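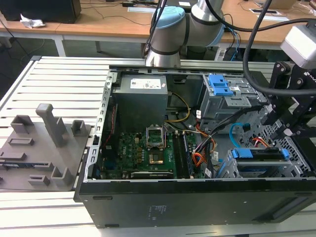
Two of the visitors wanted to know whether the cell could do a machine it had never met, and one of them said that her depot received pallets of machines nobody had met, and that the brochure was silent on this.

The guide from Rostero wrote the question on the back of the schedule. The schedule allowed 14 minutes per station and she was already into the time set aside for the next one. She answered that the cell held a library of 481 chassis types, and that a type outside the library was taken out of the queue and given to a person.

"So it can't," the visitor said.

"It can't today."

The open day at Kunda had been arranged to settle a purchase. The depot had 28 benches, and the proposal was to replace two of them with cells and see what the numbers did over a year. The visitors had come from the depot by bus. They stood behind the yellow line and signed a sheet that said they would stay there.

The guide explained the sequence. The side panel was removed before the case reached the table. The arm approached from above, located the case, and compared the layout of the board with the stored type. Cables were the hard part. A screw was where the drawing said it was. A cable was wherever the last person had pushed it, and the last person had often been in a hurry. The software, which was called Vinano, assigned each cable a confidence value and declined to pull on anything below a limit.

"What limit?"

"That is set by the customer."

The visitor who had asked the first question had worked at a bench for a long time. She looked at the supply wires and knew how they would feel, stiff at the bend and greasy with dust near the fan. She knew which latch she would reach for and that she would press it with the side of her thumb. She tried to decide what confidence value she would assign to this and found that she had never needed one.

A technician stepped inside the guard with a key and changed the mode to manual. The arm was now limited to a low speed. The visitors were invited to watch the feed on the wall screen.
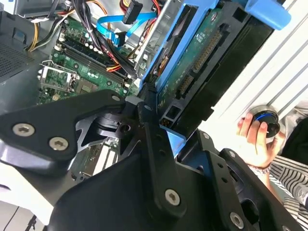
Open case at the demonstration station, wrist view.

"Is that the speed it runs at?" someone asked.

"No. With a person inside the guard it runs slower."

"And how often is there a person inside?"

The guide looked at her schedule. She said that Todorova, the first site to install the cell, had reported entries into the guard for every shift, and that the figure was in the annex. She offered to send the annex. The visitor said that she had read it on the bus. In the annex the entries were listed under the heading Other.

The guide considered this. She had drafted the annex herself, late, and the heading had been there in the template.

"They go in for the cables," she said. "Mostly it's the cables."

The visitor nodded. She asked whether the person who went in was counted against the cell or against the benches. The guide said against the benches. She wrote that down too, under the first question, and underlined it.

A tone sounded in the corridor, and the group was moved along to the sorting line. The visitor stayed at the yellow line until the technician came out and turned the key back. Then she asked him which latch he would have started with, and he held up his thumb and showed her.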